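February
By Jinfeng Liao

Up before the alarm. Rain on the skylight and the gutter at the back still dripping onto the bins. I have now been in Rovcombe 17 weeks and have not fixed it. Made oatmeal, ate it standing, and read the letter from the housing office again. The rent goes up by 355 a year from the spring. I can cover it if I keep the Saturday-rate shifts, and I wrote that on the back of the envelope so I would stop doing the sum in my head.

Walked to the library to return the two books on canals. One was late, no charge. The woman at the desk found me the third volume, the one with the maps, and I sat with it until my coat was dry. The old cut ran 4 miles from the mill to Homport and closed when the rail line opened. There is still a lock behind the tire shop. I must have gone past it dozens of times on the bus and taken it for a drain.

Bought onions, stamps, and a bulb for the hall. Called Mother at noon. Her knee is better on the new tablets and worse on the stairs. She wants me to find the blue dish, and I told her again that Aunt Xu has it. 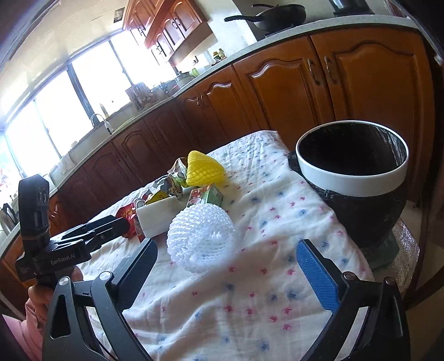 Homport, February

Came over on the afternoon bus with the map copied onto squared paper. Snack things out on the kitchen table, the white cloth with the little pink and blue figures under them. I had tea and went straight out again while there was light.

Followed the towpath as far as the Rester bridge. The stonework is good on the north side, but the south side has slipped and somebody has patched it with concrete. I found one milepost, leaning, with the number gone. Counted paces between the bridge and the basin and got 734, which is short of what the book gives – I may have started from the wrong arch. Will do it again from the other end.

Boots soaked through. Stuffed them with newspaper and put them by the stove. Soup, bread, the rest of the cheese. Wrote to the county archive asking for the lock keeper's ledger, and put the letter by the door with a stamp on it. Bed at ten.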